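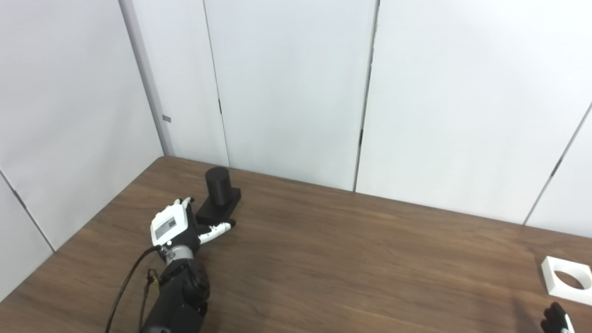

4.2 暂停与“止住势头”

教练在对手连续得分后叫暂停，解说员照例会说这是为了打断对方的势头。Rustby联赛的技术手册把这一做法写成了建议，Petersen的综述也将其列为“已有充分证据”的临场手段。我们重新核对了综述所引的材料，认为“充分”二字用得过早。

主要依据来自Hijazi对Lusto篮球数据库的整理，共收录暂停3627次。按其定义，对方在暂停前打出连续得分的有478次，暂停后一段时间内，对方的得分效率多数回落。这一回落本身我们没有异议，用同一份数据也能复现。问题在于，它能说明什么。

一支球队只有在打得异常顺手的时候，才会进入“连续得分”的样本。异常顺手的阶段之后出现较平常的阶段，属于向均值回归，叫不叫暂停都会发生。要把回落归给暂停，至少需要一组条件相近、教练却没有叫暂停的片段作对照。原分析没有设这样的对照，只比较了暂停前后各若干回合，然后把差值当作效果量报告。Petersen在转引时又省去了原文的限定语，“与暂停相伴”于是变成了“由暂停引起”。
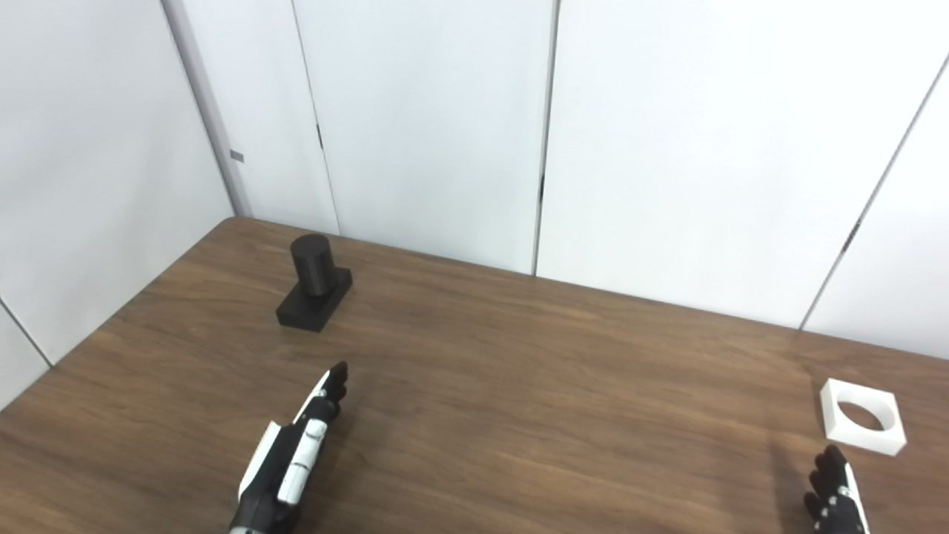 图2 木纹桌面上的黑色圆柱及其矩形底座

我们尝试补上对照。做法是从同一数据库中挑出分差、剩余时间和主客场相近、但未叫暂停的连续得分片段，与暂停片段逐一配对。配对后，两组的回落曲线大部分重叠，差异的方向随回合窗口的长短而改变：窗口取短时略有利于暂停组，取长时则看不出稳定的区别。结论对窗口如此敏感，我们不愿据此主张暂停有效，也没有足够把握说它无效。

还有一点常被忽略。叫暂停的时机由教练决定，而教练手里有数据库没有记录的信息，例如某名后卫体力不支，或者对方刚换上一套不熟悉的联防。配对变量再多，也配不到这些东西。Govau俱乐部的内部报告声称已用“比赛情境指数”解决了选择偏差，但报告没有给出指数的构成，我们向其索取计算方法，未获答复。在能够查验之前，这一说法不宜引用。

Fouad Hijazi在2018-11-18的来信中提出，球员访谈普遍支持暂停有用，定量分析不应无视当事人的感受。访谈确有价值，但受访者大多在赛后回忆，已经知道比赛结果。赢球一方记得那次暂停“让大家冷静下来”，输球一方往往连叫过几次都说法不一。用这类材料来佐证因果关系，容易把结果写进原因里。

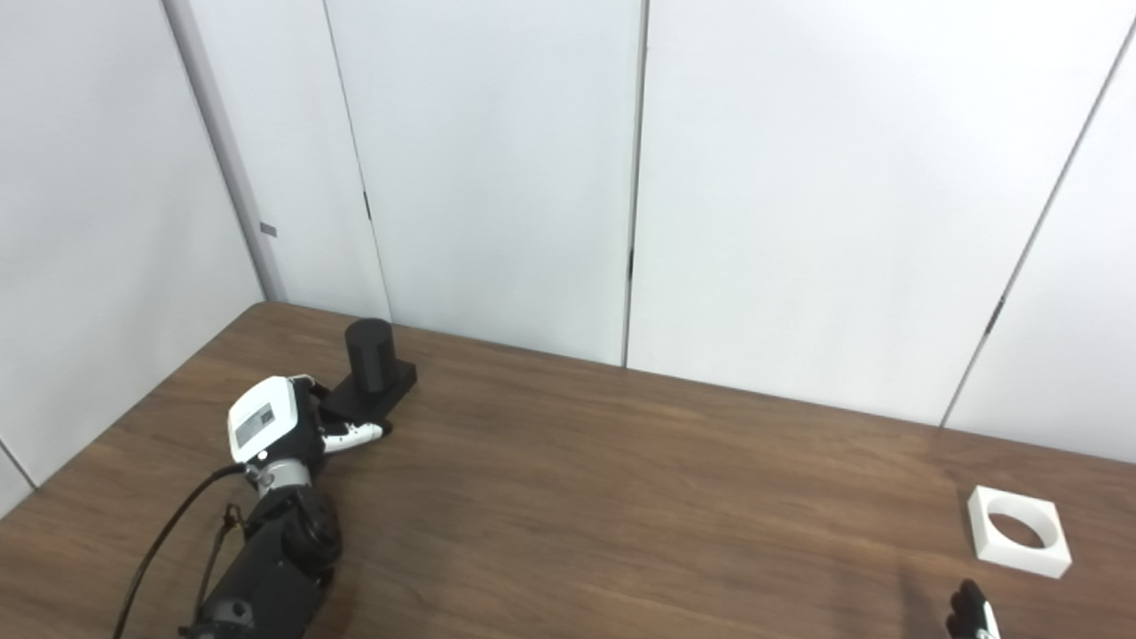 4.3 样本与记录方式的局限

数据库由2名记录员分别录入，出现分歧时以先录入者为准。这条规则省事，却使我们无从估计两人之间的一致程度。我们抽取了100次暂停对照比赛录像，发现错误主要集中在节末：记录员有时把裁判查看回放造成的停表记作球队暂停。两种停顿对球员的休息作用也许接近，战术布置的机会则未必相同，合在一起计算会使“暂停”的含义变得模糊。

连续得分的界定也有随意之处。原分析只看得分是否中断，罚球命中一次与投中三分同等对待。我们曾改用分差变化来界定，入选片段随之变动，部分比赛整场退出了样本。哪一种定义更合理，现有文献没有讨论，多数研究直接沿用先例。

另外，Lusto数据库在5月更换过录入界面，更换前后的球权字段口径不同，说明文档只用一句话带过。我们在合并时剔除了无法对应的记录，所以上一节的配对结果只适用于字段完整的比赛。若要推广到青年组或女子比赛，需要另行取样，目前我们没有这方面的数据。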